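About Histitz

Histitz records manual tasks for teams that train robot arms. We design the hand-held grippers, run the recording sessions, check the data and deliver it in a form a training pipeline can read. The company has 19 employees and works from two floors of a former print shop.

What we do

A robot can be shown a task in two ways. In remote control, an operator moves a leader arm and a follower arm copies the motion. In hand demonstration, a person holds the gripper and does the task directly, with the camera fixed to the tool. We offer both. Remote control is used when the customer needs joint data from a specific arm. Hand demonstration is used when the customer needs many different locations, as the equipment fits in a backpack.

Equipment

Stamen is our hand-held gripper. It has two fingers, a trigger and a wide-angle camera. Finger pads are replaced after 900 grasps or when the ridges show wear, whichever comes first. Heo is our remote control station: two leader arms, a foot pedal and a screen. The pedal marks the start and end of each attempt — operators found a button on the arm disturbed the motion.

Both systems write to Tikalen, our review software. Reviewers reject any attempt with dropped frames, lost tracking or a hand in front of the lens. Failed grasps are kept and labeled, as several customers ask for them.

How a project runs

A typical order is 200 to 700 demonstrations of one task. Gyu-bin Koo, who heads recording, writes the task sheet with the customer. It states the start position, the end position and what counts as a failure. Operators complete a practice set before their recordings are accepted. Soo-ah Noh manages review and delivery.

Locations include kitchens, storerooms, offices and outdoor seating areas. Bottles and mugs on glass tabletops are a standard part of the outdoor set. 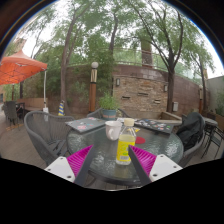 Gyu-bin Koo would add that operators should slow down before contact and keep the approach at a steady speed, because a hurried last inch is the most common reason an attempt goes back for a second take.

Working with us

We accept new projects each quarter; the next intake opens in March. Send the task, the target arm and the number of demonstrations required. Sample recordings from Stamen and Heo are available on request.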